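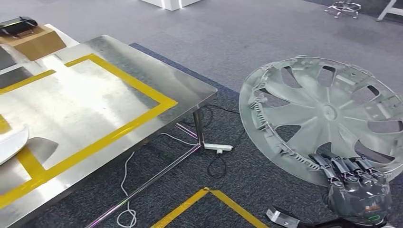
Carnbridge 300 Stainless Work Table: Review After One Winter

Filed under: Workshop & Garage > Benches and Tables

I bought the Carnbridge 300 in November to replace a wooden bench that had soaked up so much oil it was starting to smell. I fix small engines and sharpen mower blades, and in the summer the same table gets used for cleaning fish. Steel made sense for both.

The 300 is the middle table in the Carnbridge line. The 100 is narrower and has no lower shelf. The 300 comes with the shelf, four adjustable feet and a bag of bolts. The store wanted extra for casters and I passed on them.

Assembly

It arrives flat in one box. The legs slide into sockets under the top and lock with set screws, and the shelf clamps to the legs at whatever height you want. The hex key in the bag was soft and rounded off on the second leg, so use your own. The instructions are one sheet of drawings with no words. Drawing four shows the shelf upside down. The lip goes down, and if you put it on the way the drawing shows, water will sit in it.

It took me 73 minutes by myself, including the time I lost on the shelf.

Peel the plastic film off the top before you attach the legs. I left it on to protect the steel and then had to pick it out from under the sockets with a razor blade.

Daily use

The top is stiff enough for what I do. I can lean on it with both arms and it doesn't flex in the middle. Near the corners it has a little spring to it, and a bench vise is out of the question unless you bolt a plate underneath. My grinder sits on a rubber mat and stays put.

It is loud. Drop a socket on it and you'll hear it in the house. I glued a sheet of sound mat to the underside, which helped a lot, and I think Carnbridge should include one at this price.

Oil and grease come off with dish soap. Fingerprints are another story. I tried a spray polish from Fothergill and it looked good for a day. Now I wipe it down with a rag and let it look used. Scratches showed up the first week and after a month they blended together. If you need a table that stays pretty, get a painted one.

The feet hold their setting on my floor, which slopes toward the drain. One foot needed almost its full travel. There is no lock nut, so I added one.

Compared with the Midier

Before this I borrowed a Midier table for a few weeks. The Midier has a thicker top and welded legs, and it's a better table. It is also a two-person job to move, and it won't come apart if you need to get it down a flight of stairs. The Carnbridge costs a good deal less. For a garage I'd buy the Carnbridge again. For a kitchen that runs all day I'd spend the money on the Midier.

Good: easy to clean, shelf height adjusts, stable on a sloped floor.

Bad: noisy, poor hex key, one wrong drawing, no lock nuts on the feet.

I'd give it four out of five. I would have gone higher if the sound mat came in the box.

2714 views | 12 comments | Share

Related reviews
Pindimero Rolling Tool Cart
Fothergill Steel Polish, Spray and Paste
Carnbridge 100 Narrow Table
Rubber Mats for Bench Grinders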